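Student project report: When the snack counter got an arm

Project module, second year, Service and Workplace Studies
Author: Pirjo Seppälä
Handed in August 29, 2025

Why I chose this

I worked at Elluna for two summers before I started this course, so I knew the place from the wrong side of the dishwasher. Elluna is a staff canteen and snack counter on the ground floor of the Leinonen office building. In January they started using a robot arm called Irno to put together the snack orders that people in the building book from their desks. When I heard about it I wrote to my old manager the same evening and asked if I could do my project there. She said yes before I had even worked out a question!

The question I ended up with was this: what do the people at the counter do with their day now, and what do they think of it? I am not an engineer and I have not tried to judge how clever the machine is. There is a little about how it works further down, but only as much as you need to follow the rest.

How I did it

I spent 33 hours at the counter, spread over four weeks, mostly in the late morning and again in the afternoon when the coffee orders come in. I sat on the stool by the till and wrote in a notebook. I also interviewed the four people on the counter team, each one alone, and had two longer talks with the manager. The staff asked me not to use their names, so I call them by the job they mostly do: the opener, the till, the floater and the closer. I used to work with the closer, and I have tried to be careful about that, though I am sure some of it shows.

What the work was like before

A snack order used to be a slip of paper from the printer. Somebody tore it off, walked along the shelves, filled a bowl or a bag, wrote the name on a sticker and put it on the pick-up shelf. It is easy work when you have one slip. At ten to three on a busy afternoon you had a whole ribbon of them hanging down to the floor, and a queue at the till, and the milk running out. The floater told me she used to dream about the sound of the printer.

What happens now

The order goes straight to Irno's station, a white table with bowls and stock set out for it. The arm picks up packets with two thin fingers and puts them in a bowl. A person fills the station, checks each bowl, adds anything hot and hands it over. The software that passes the orders along was made by a small firm called Lirnar, and one of their people came in twice during my weeks there.

During the four weeks the station handled 1,340 orders, according to the manager's own list. I had no way of checking that figure, but it fits with how busy it looked to me.

What surprised me most is how much the packaging matters. Boxes are simple. Shiny, crinkly bags are the hard ones, as they change shape when you squeeze them and the light bounces off them in all directions. The till has become a real expert on this. She can pick up a new kind of crisp packet, give it a little shake and tell you whether Irno will cope. When the canteen wants to order a new snack they now ask her first, and she told me (very proudly, and I was proud for her) that it is the first time in six years anyone has asked her opinion on stock.

What changed for the four of them

The opener's day has changed the most. She comes in at the same time, but the first part of the morning goes on loading the station. The bowls have to be separated by hand, as they stick together in the stack, and the packets must lie flat. She likes the quiet of it. She does not like that the stock crates are stored low down, and her back hurts more than it did last year. I think this is an important finding, even if it is a boring one: the lifting did not go away, it moved to one person. When I mentioned it in my second talk with the manager she wrote it down, and a higher rack has been ordered.

The till talks more with customers. She says she has time to ask how people are, and I could hear it from my stool. Some regulars come down early just for the chat.

The floater was worried about her hours, and she still is. Her hours have not been cut, but her contract runs out at the turn of the year and nothing has been promised. She told me she likes Irno and does not trust the spreadsheet. I could not find a better way to put it, so I used her words.

The closer cleans the station at night. Crumbs and bits of film get everywhere, and the fingers need wiping down. He was shown how to do this once, by Lirnar, in a hurry, and then wrote his own instructions on the back of a menu. They are still taped up by the sink. In my opinion those instructions should be typed up properly, and he should be paid for the time it took to write them.

What I would do differently

I would start earlier! I arrived months after the change, so everything I know about the old days comes from memory, theirs and mine. I would also talk to the customers, who are missing from this report altogether. And I would ask for the shift lists from last year at the very beginning, because they take ages to get hold of.

I have asked the manager if I can come back after the new rack is in and talk to the opener again. The floater's contract will be settled by then too, and I would like to add both to the final version. 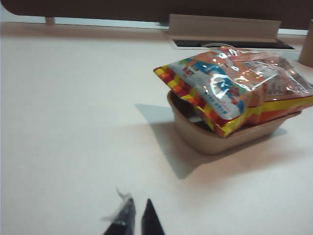
My thanks to all four of them for putting up with the stool in the way of the fridge door, and for the coffee.

Contact: course office, Service and Workplace Studies | © Student Projects | Back to top

We use cookies to remember your settings. Accept all | Only necessary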